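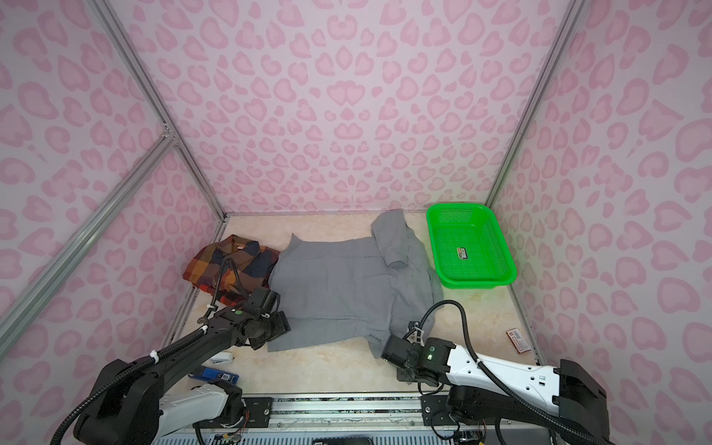
The Mail Still Comes at Seven

At a dental billing office in Zirnmont, the first person in each morning is the one who opens the mail. For most of the past decade that has been Imke Teuber. She slits the envelopes, pulls out the checks, and stacks the paper that came with them in a wire tray. On a normal morning the tray is full before eight.

The paper is the slow part. A check can be deposited with a phone. The sheets that explain what the check is for, listing each patient, each procedure and each amount the insurer decided not to pay, have to be matched by hand against the office's own records.

"One check might cover 14 patients," Teuber says. "If one line is off, the whole thing sits until I find it."

Small medical and dental practices were supposed to be finished with this by now. Electronic remittance has been available for years, and the large insurers will send payment details as a data file to any office that enrolls. But enrollment is done one payer at a time, and every payer has its own form. An office that sees patients from a wide area may deal with dozens of plans, including small employer plans that pay a few claims a year and have no plans to stop mailing checks.

So the work splits in two. The big payers arrive as files and post themselves, more or less. The rest arrive as paper.

Teuber's office handles billing for four practices, and last January it posted 2181 separate payments. The electronic ones took up a small part of her week. The paper ones took up nearly all of it.

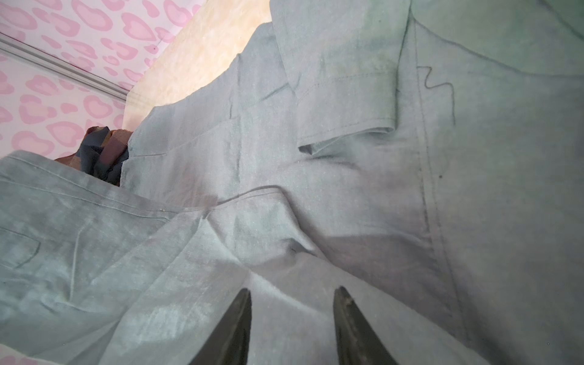
Lumanlan, a software company that sells to billing offices like hers, has built its business on the second pile. Its product, Stuline, reads scanned payment sheets and turns them into the same kind of file an insurer would have sent. A clerk feeds the stack through a scanner, the software picks out names, dates and amounts, and anything it can't read goes into a queue for a person to fix.

Miłosz Domański runs the team that handles that queue for new customers. He spent his first years at the company writing the rules that told the software where to look on each form, a job he describes as endless.

"A payer moves a column over by half an inch and doesn't tell anyone," he says. "Then you have an adjustment showing up as a payment, and some patient gets a bill they don't owe."

The company keeps a library of 2000 form layouts. Some belong to plans that no longer exist under the same name. They stay in the library anyway, as old claims are sometimes reopened and paid long after a plan has been sold.

Domański says the reading itself has become less of a problem. Clean scans go through well. What holds offices up now is what happens after, when the numbers have to land in the practice's own system. Reason codes are a common trouble spot. Two insurers may use the same code and mean slightly different things by it, and an office that writes off the balance in one case may need to send an appeal in the other. Each new customer has to sit down and decide, code by code, what should happen. Many haven't written those decisions down before. They were in the head of whoever opened the mail.

Teuber went through that process last spring. It took longer than setting up the scanner, and she kept a printed copy of the result pinned over her desk. She disagreed with one of the dentists about small balances, which she had been writing off for years without asking. The limit is now 4 dollars, and it's in the settings.

Her office looked at a competing service, Drivon, before choosing. Drivon would have had insurers mail everything to a bank lockbox, where the checks are deposited and the paper is scanned before the office sees any of it. Teuber liked the idea of empty mornings. The monthly fee was hard to justify at her volume, though, and she didn't like waiting a day to see a denial.

There is a third kind of payment that neither product handles well. Some insurers now send a virtual card, a one-time card number printed on a sheet or faxed over, which the office has to key into its card terminal. The office pays the processing fee on each one. Practices can usually ask to be switched back to a check or a bank transfer, but the request has to be made by phone, and in Teuber's experience it doesn't always stick. She keeps a list of who she called and when.

Posting now takes her until late morning – it used to run past three. The extra hours have gone to denied claims, which had been piling up in a drawer. Some were too old to appeal. She has been working through the others by payer, starting with the ones that answer the phone.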